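About Umileck

Umileck is a small evening and weekend school that teaches home sewing, mending and alterations. We run classes for adults and for children from age eight, and we also take in repair work from the public. The school is on the ground floor of the old Wemar building, with the entrance on the side street next to the bike racks.

How we started

Siiri Vuorinen opened the school after many years as an alterations tailor. Customers kept asking her how she had fixed a zipper or let out a waist, and she got into the habit of showing them at the counter. In time the showing took up more of the day than the sewing did. She moved the shop to a bigger room, put in tables, and offered a first course in basic mending. It filled up, and so did the second one that November.

The name comes from a label Siiri found sewn into a coat she relined as an apprentice. She has never found out who made the coat.
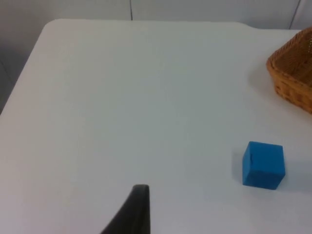
For the first two years the school had one teacher and one room. We now have 4 teachers and 2 rooms, and the smaller room is kept for children's classes and for private lessons. All of our teachers have worked in the trade, either in alterations, costume work or upholstery, and each of them still takes on paid jobs outside the school. We think that matters. A person who hemmed three pairs of pants this week will teach hemming with the current fabrics in mind, including the stretchy ones that give beginners the most trouble.

What we teach

Our main course is called First Needle. It covers hand stitches, buttons, hems, patches and simple zippers. No machine is needed and no experience is expected. Students bring their own clothes to work on, and we keep a bin of practice garments for anyone who would sooner make their first mistakes on something else.

Machine Basics follows on from that. You learn to thread, wind a bobbin, sew a straight line, turn a corner and keep the machine clean. We ask people to bring their own machine if they have one, even an old one. A lot of machines that are said to be broken only need a new needle and some lint taken out. If yours does need a repair shop, we will tell you.

Past these two we offer shorter courses on darning, linings, curtains and taking in shirts. The list changes with the season and is posted by the front door as well as on the class page.

Children's classes

Children's classes last 100 minutes with a break in the middle. Groups are kept small, and a parent or other adult is welcome to stay but does not have to. 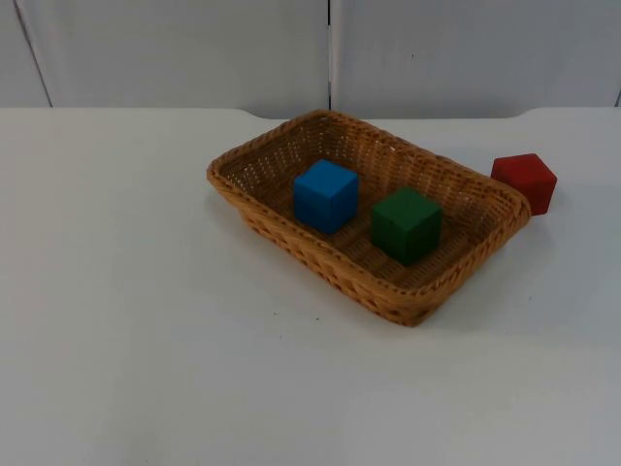

We start younger students with large needles and felt, and move them on to cotton when they can keep an even running stitch. Scissors stay with the teacher until everyone has been shown how to carry them. Children who finish early, and younger brothers and sisters who come along at drop-off, can find something to do with the toys in the room, such as the wooden cubes in the woven basket. By the end of a term most children have made a pencil pouch and a small cushion - the cushion is usually the one that goes home first.

Repairs and alterations

Repair work is handled by Okov, our in-house workshop, which has its own counter at the back of the main room. Drop-off is during class hours. We do hems, linings, zippers, moth holes and torn seams. We do not work on leather, fur or wedding dresses. Prices are agreed before any work begins, and we will say so if a repair is likely to cost more than the garment is worth to you.

Items not picked up within 104 days are washed and put in the practice bin. We call twice before doing this.

Fabric and materials

Thread, needles and pins are included in every course fee. Most of our teaching fabric comes from Shokri, a curtain maker across town that sets aside its offcuts for us. We also accept donations of clean cotton, linen and wool in pieces at least as big as a pillowcase. Please do not leave bags outside the door when we are closed, as they get rained on.

Visiting

The entrance and both rooms are at street level and there is a restroom with a wide door. Parking on the side street is free in the evening. If you would like to look around before you sign up, come by shortly before a class starts and ask for Siiri.

Page last updated 25 Sep 2024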